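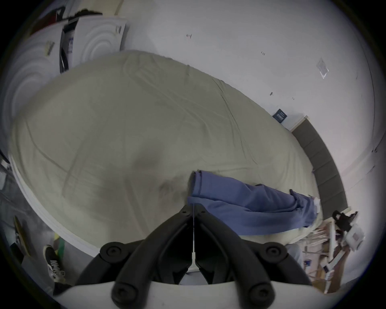
Totberg Brimwood hand-held gripper, two-finger
Sold and serviced by Correa, Ternenville
Status: on sale with a notice. Page updated Mar 18, 2021

The Brimwood is a two-finger gripper you carry and work by hand, for recording cloth handling and other household tasks that a robot arm will later be asked to repeat. Totberg calls it maintenance-free. We stopped using that phrase in January, after 17 units came back to our bench with the same complaint.

The fault is at the pivots. With regular work on heavy fabric, the fastener inside an upper pivot can back out under its cap. The finger on that side then lags, and the tips close off center. Denim is worse than shirting. In 4 of the returned units the finger had also stuck closed, and two users reported pinched skin from trying to pull it open with the other hand. Don't do that. Let go of the trigger, put the gripper down and free the cloth from the side.

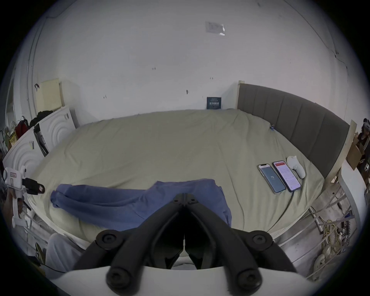
Totberg's answer was a drop of thread locker and a revised manual. We tried the thread locker. It held well on light cloth and less well on anything with a seam in it, and the revised manual reads a lot like the old one. A new pivot fastener has been promised – we have not seen one, so we are not listing it.

There is a second problem for anyone collecting data. A lagging finger still reports a normal opening width, so a bad recording looks like a good one until the arm tries to copy it and drops the cloth. The software check that is supposed to catch this missed it on more than 60 of our own test grasps.

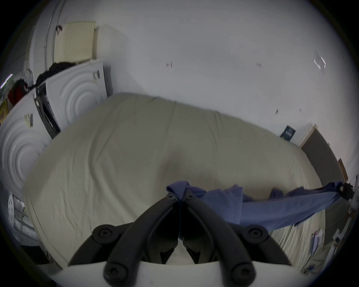

Gripper tips at the fold of a blue cloth, far end held in a black clip.

Before each session
Close the fingers on nothing and see that the tips meet evenly.
Try each pivot for play. Any play, stop.
Keep your free hand away from the linkage.

Returns: units with pivot play are accepted at the Ternenville counter with or without the box. Repair is free under the Totberg warranty, which they did agree to, eventually.

Spare finger pairs: in stock
Pivot kit, old type: withdrawn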